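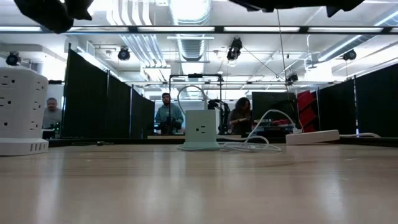
Workshop tips: cables, chargers and power strips, from the Oltitz open day

Filed under: Workshop, Electrical, Storage

The Pelturus group at Oltitz held its open day on Fri 11 February. The main demonstration was two robot arms working together on chargers and cables at a bench. I went because cable storage is the subject I get the most mail on, and a machine that has to handle a cord is a good test of how the cord was left. The tips that follow apply to any bench, desk or kitchen counter. Notes on the arms are included where they bear on the tip.

1. Coil loosely.
A cord wound tight around its own adapter bends sharply at the point where it leaves the housing. The conductors break there first. Make a coil at least as wide as your hand and let the cord choose its direction of turn. If it wants to form a figure eight, allow it. Do not pull the last turn through the middle to make a knot.

2. Leave the plug on the outside of the coil.
Lay the coil down with the plug clear of the loops, where it can be picked up without lifting the rest. A gripper with two fingers closes on whatever is between them, and if that is a plug plus two turns of cord, all of it comes up. The same thing happens in a kitchen drawer with a hand mixer.

3. Separate the block from the cord before storage.
Where a charger has a detachable cord, store the two parts apart. Blocks go in a shallow tray, one layer deep, prongs facing the same way. Cords go in a second tray. Fold-out prongs should be folded in.

4. Work on a light, plain surface.
Small parts show up better on pale wood than on a patterned mat. The exception is white cord on a white counter. Put down a sheet of brown paper for that job.
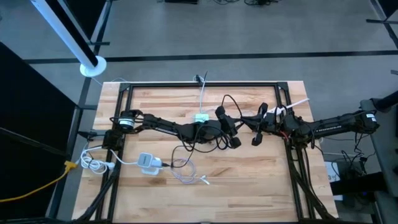 Nkuna wrote in after the first version of these notes went up: I was at the same session and would put slack at the top of the list. Both arms have cords running around their joints, with some of it left in loops. I had a drop light on a swing arm at home that kept cutting out, and it was the cord, tied down flat across the hinge. I retied it with a loop and have had no trouble since. People tie cords down far too close to anything that moves.

Agreed, and it is now tip 5.

5. Leave slack at every hinge.
For swing-arm lamps, fold-down ironing boards with an outlet, and sewing machines on lift shelves, fasten the cord on both sides of the hinge and leave a loop between. Move the arm through its full travel by hand before plugging in. The loop should never go straight and should never drop into the pinch point.

6. Hold one part still.
Joining a small plug to a small block is a two-handed job. Steady the block with one hand and bring the plug to it with the other. Pushing with both hands at once tends to tilt the plug. If a hand is not free, a block of scrap wood clamped to the bench will serve as a stop. Mine is an offcut with a strip of drawer liner glued to the face.

7. Give the power strip a fixed place.
A strip that wanders around the bench ends up under the work. Set it toward the back, outlets facing you, with its own cord leading off to the side and not across the front edge. Do not plug one strip into another. Read the rating on the label and add up the load. A glue gun, a lamp and two chargers came to 196 watts on my meter. A small shop heater on its low setting drew 762 and belongs on a wall outlet by itself.

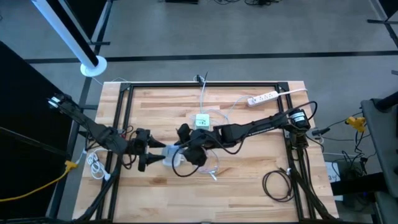

A fixed strip also makes it easy to switch everything off in one motion at the end of the day. If yours screws to the wall or bench, use the slots on the back and never drill through the case.

8. Label both ends.
Masking tape folded into a flag works on most cords. Write the device, not the room. I bought a roll of 500 printed flags from Oosthuizen and would not do so again. The adhesive let go on anything with a rubbery jacket, and tape and a pen have held up better.

9. Clear the bench by type.
At the end of a job, pick up blocks first, then cords, then strips. Mixed handfuls are how cords get knotted.

Charmaine Nkosi asked at the session whether the arms could undo a knot. The presenter's answer was that the day's program covered handling only. For knots in thin cord, lay the tangle flat, find the plug, and work the loops outward from the center without pulling either end. A blunt knitting needle helps.

The next open day is in April. Bench trays of the kind mentioned in tip 3 are sold by Trodau, and a baking sheet with a rim does the same job.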